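**wrist markers vs. learned hand pose, clear film results**

### qshi_arnar

ok so quick dump before I lose the numbers. We reran the label comparison on the two-hand set. 2,789 clips total, 401 held out, split by room so no table shows up in both.

Two sets of labels for the same clips:

- A: wrist pose from the square markers on the straps, fingers from the hand model
- B: hand model for everything, head camera only

Same policy, same seeds (4 of them), same training length. A wins overall but not by much on boxes, cups, cloth. On anything wrapped in clear film the gap gets big. B drifts in depth as soon as both hands go under the bag. Wrist jumps, comes back, jumps again.

My read: marker labels are worth the hassle for bags and film. Tell me where I'm wrong.

### cengizd

you're wrong in the split lol

by room isn't enough. If the same people did the clips in both halves then the strap sits the same way on the same arm every time. A is getting a free calibration out of that. B doesn't get one. Split by person and I bet half your gap goes away.

Also how many film clips in the held out part? If it's a dozen I don't care about the gap.

### qshi_arnar

53 held out clips with clear film. Not great, not a dozen.

Person split is fair. Will rerun. Takes a night.

### nurhan_a

Something else. Are the markers visible to the policy? If the blocks are in the head view at training time and the robot doesn't wear them at test time, you've got a whole other problem. And if it's labels only, are you masking?

We masked ours on Vikley and the inpainting left a smudge over the wrist that the network happily used instead. Took us ages to catch it.

### qshi_arnar

labels only. Masked, then random crops pasted over the mask so the shape changes every frame. Checked with a probe that tries to guess wrist angle from the masked patch alone, came out at chance. So I think thats fine but happy to share the script.

### kulap_s

Not convinced film is the hard bit tbh. Hard bit is both hands meeting under the thing. Try the same comparison on an opaque bag held from below, I'd guess B falls over there too. You're blaming the plastic for what is really hand-on-hand occlusion.

### rocio.r

half agree with Kulap. We have opaque pouches in the Hemmin set, B is bad on those but bad in a steady way, constant offset. With clear film it's jittery. The creases throw highlights, they move when you move, and the model grabs one and calls it a knuckle. Different failure, so different fix. Offset you can calibrate out. Jitter you can't, or not easily.

Qiuyue do you have per frame error and not just the clip average? Average will hide this.

### qshi_arnar

have per frame, haven't plotted it. Good call.

### cengizd

can someone post a typical film frame. I've been arguing about clips I haven't seen

### qshi_arnar

sure. Dark thing in a wrinkled clear bag, two-hand hold from below. Marker blocks on both wrists are easy to pick out, left index is out along the bag so A and B mostly agree on that finger. Right hand is where I'd look, fingers wrapped over the end of the film. And yes Kulap, hands meet underneath, so your point stands for this one as well. Second sheet of clear plastic on the table too, with its own streaks of light, which is one more thing for B to grab onto if Rocío is right.

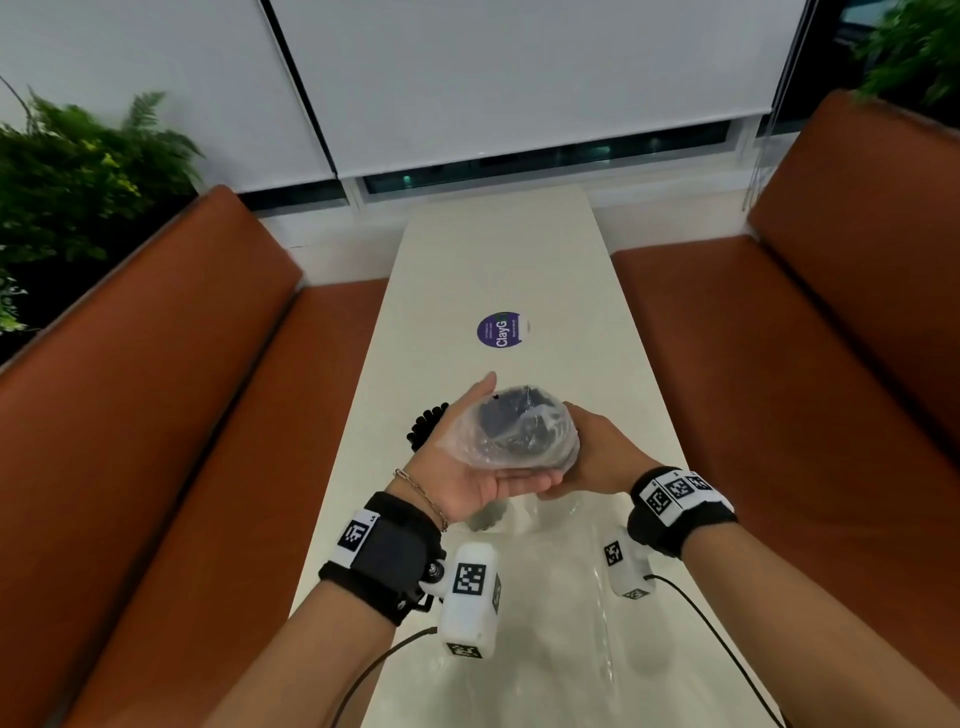 ### cengizd

ok that's nastier than I pictured. Object outline is mush in the folds, I wouldn't trust any depth coming off that from one camera. Still want the person split before I believe the size of the gap.

And do a third arm: wrist from markers but add fake jitter matched to B. If the policy drops to B's level then it's the noise. If it doesn't, something else in A is helping and you should find out what before anyone at Prevari puts straps on more people.

### qshi_arnar

yeah third arm is cheap, adding it. Person split is queued. Per frame plots Monday if the cluster behaves

### kulap_s

opaque bag arm please!! last time I ask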